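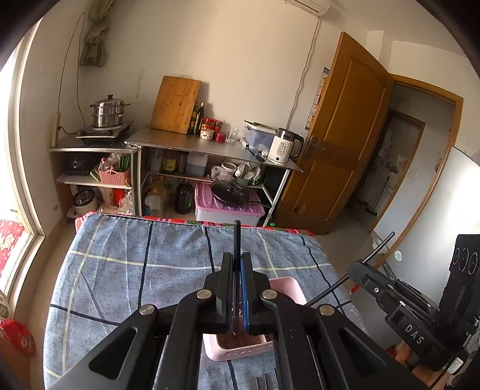 13 March 2024

Sourdough rye, batch 19. Carrying on from the last page, same starter, same flour from Plinine. Opened a new bag this morning and it looks a shade darker than the old one. Wrote the bag number on the tape above the bench in case it matters.

Fed the starter at lunch yesterday and again before bed. By this morning it had domed and was just beginning to flatten in the middle, so probably an hour past its best. Smell was sharp, more vinegar than yogurt. The kitchen has been warm all week and I should have gone down to a smaller seed for the night feed. Next time one part starter to five of flour, not one to three.

Dough: 64 per cent whole rye, the rest strong white. Water at 30 degrees. Salt as usual. Left the caraway out this round because I want to taste the flour on its own. Mixed by hand in the big steel bowl, five minutes, then scraped down and covered. It was stiffer than batch 18 at the same hydration, which makes me think the new bag is drinking more. Added a splash of water and did not weigh it. Bad habit. Whoever does the next one, please weigh the splash.

Bulk took less time than I allowed. Cracks showed on the surface well before I expected them and I shaped straight away. Wet hands, no flour on the bench, pressed into the two Bremeck tins. The older tin still sticks at one corner even after being greased twice. I have lined it with paper for now. It needs a proper re-seasoning or it goes to the shed to hold screws.

Proofing: dusted the tops with flour and waited for pinholes. The left tin was ready first. It was nearer the kettle, so no mystery there. Put both in together anyway, and the right one could have used another ten minutes.

Oven: full heat for the first stretch with a tray of boiling water on the bottom, then down and tray out. The dial reads high. I checked with the hanging thermometer and it was off by up to 19 degrees at the back left. Turned the tins halfway. The door seal is going at the bottom and a fair bit of steam came out onto the floor — same as last month, still not fixed. Vakulenko sent a price for the seal and I haven't answered them. Do that.

Pulled at an internal temperature of 97. Knocked out of the tins, ten more minutes bare on the rack to firm up the sides. The loaf from the papered tin has creases down one flank. Cosmetic only.

Weight loss in the oven came to 136 grams on the left loaf. Forgot to weigh the right one before it went in, so there is no figure for it.

Not cutting until tomorrow. Batch 17 was cut the same evening and the crumb gummed up the knife, and I don't want to argue again about whether it was underbaked or only warm. Both loaves are wrapped in tea towels on the top shelf. Please leave them alone.

Things to settle before batch 20:
- Is the new bag a coarser grind? Sieve a cup from each and compare.
- Cooler spot for the starter overnight. The laundry floor is an option, or the cupboard under the stairs.
- Caraway back in for one tin only.
- Order more of the unbleached paper from Skuvport. We have maybe four sheets left.

Also had a look at the July notes. The loaves then were slower in every stage and the flavour was better, going by what we wrote. The kitchen was much colder. I'd like to try the whole thing with water straight from the tap and see if it gets us closer to that.

Starter fed again at five and put in the fridge. Jar lid is cracked — use the one with the grey clip.

We use cookies to remember your settings and count visits. Accept all | Manage preferences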